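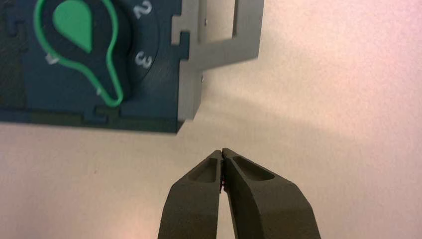
Dial task is at 1,767 episodes as of this afternoon. Goal for the Cuva set is 3,074, so we're past halfway.

Each episode is short. Start from a random arm pose, go to the knob, turn it to the number in the prompt, back off. The wrist view gets saved along with the joint angles.

Threw out 43 from the last batch. Most were me stopping between two numbers and calling it good. The model will copy that, so they go.

Starting poses matter more than I expected. The first policy only worked when the arm came in from the left - every early demo did that. Now I start from the right and from below too.

Next up is the same dial under 4 lighting setups at the Clustthorpe bench. Then I retrain and see if the 3 still gets mixed up with the 2.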